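Zollevix Open Day: Frequently Asked Questions

Visitors – please read before you come. These answers were put together by Kevser Yalçınkaya and Hacer Kaplan from the questions we get most often by phone and email.

What is the open day?
It is a chance to watch our household robot at work in a furnished bedroom. The job it practices is picking up clothes left on a bed. The arms, hands and software are the same ones our staff use every day.

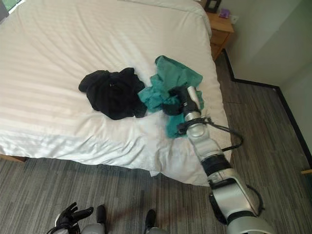 Zollevix Demonstration House, June 5, 2022

Is the robot working on its own?
For part of the visit, yes. In the first half an operator guides the arms, and in the second half the robot runs by itself. The guide will tell you which one you are watching.

Why clothes on a bed?
Fabric is hard for a robot. A shirt never lies the same way twice, and a dark heap gives the cameras very little to go on. A thin garment on a white duvet is easier to see but slides and bunches when it is gripped. We use both kinds.

Are both hands the same?
No. The right arm carries a gripper and the left has a hand with several jointed fingers. Songül Akbulut's team is comparing the two, and she is happy to talk about it after the session.

How long does a visit last?
70 minutes. The demonstration takes 32 of those, and the rest is for the introduction and questions.

How many people are in a group?
15 at most. The bedroom is small, so visitors stand behind the line at the doorway and take turns in front.

Can I see what the robot sees?
Yes. A screen in the hallway shows the head camera and the wrist camera side by side. The wrist camera sits very close to the gripper, so much of its picture is taken up by the hardware. 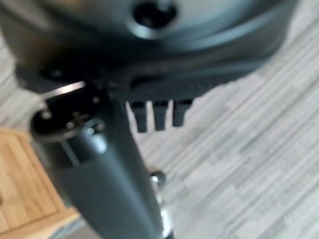
The head view is the easier one to follow if you have never watched this kind of work before. Roxana Rivadeneyra stands by the screen during each session and can switch between the two views if you ask.

Can I touch the robot?
Not while it is powered. There is a spare gripper on the hallway table that you can pick up and open by hand.

What happens if it drops something?
It tries again. If it fails three times, the operator stops the run and we start over with the clothes in a new position. This does happen, and we don't edit it out of the visit.

Can I bring my own clothes for it to pick up?
Yes, one item per group. No buttons or zippers, please – they can catch in the fingers.

Can children come?
Children of school age are welcome with an adult. Strollers have to stay in the entry.

Do I need to book?
Yes. Write to Firdevs Taşdemir at the front desk with your name and the number of people in your party. Spring bookings open in April. Parking is behind the building, next to the Karpenko entrance.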